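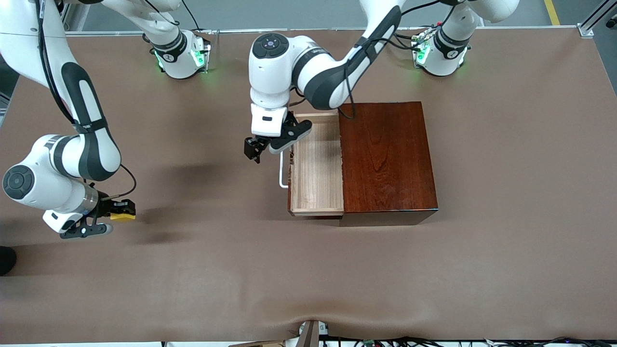 *Drawer cell, both arms up, left gripper at the handle side of the open drawer.*

November 15, 2022

Bench: long table, brown cloth on. Both bases green. Drawer empty for all of today's runs.

**Changes since last entry**

- Left arm approach point moved 118 mm back from the drawer face. The old point, left over from May, put the wrist too low and the cable dragged on the cabinet top.
- Gripper close force down one step. The Prato pads were leaving marks on the white handle.
- Right arm parked on its own side, gripper toward centre. It does nothing in this sequence yet but stays powered so the collision check sees it.
- Control script now on the Keretti branch. Main is untouched.

**Pull test**

Straight-line pull along the drawer axis, slow speed, wrist held at constant angle. Stroke set to 160 mm. Drawer ran clean for the first two thirds, then racked slightly and the force reading climbed. Repeated with the grasp shifted toward the middle of the handle and the climb was much smaller. Off-centre grasp is the likely cause. Have not ruled out the drawer runners, so wax them before changing any more code.

Closing is worse than opening. Pushing with closed fingers on the drawer face works. Pushing while still holding the handle walks the whole cabinet across the cloth. Options are a stop block behind the cabinet, non-slip mat under it, or clamping through to the table. Try the mat first. Solanki offcut in the grey bin should be big enough.

**Cloth**

Still sags at the front edge and has a wrinkle in it. Pull tight and re-clip before the next calibration. Table height in the config assumes flat.

**Wiring**

Front right corner is a mess. The connectors are keyed but not labelled, and the green board needs a proper enclosure before anyone leans on it. Label both ends of every lead. Power off at the wall first, the bench switch does not kill the gripper supply.

**Log**

Run counter at 2595 on shutdown. Timeout raised to 600 ms on the gripper reply, no dropouts after that.

**Next**

- wax runners
- mat under cabinet
- re-clip cloth, recheck table height
- repeat pull with centred grasp, same stroke
- work out whether the right arm can brace the cabinet during close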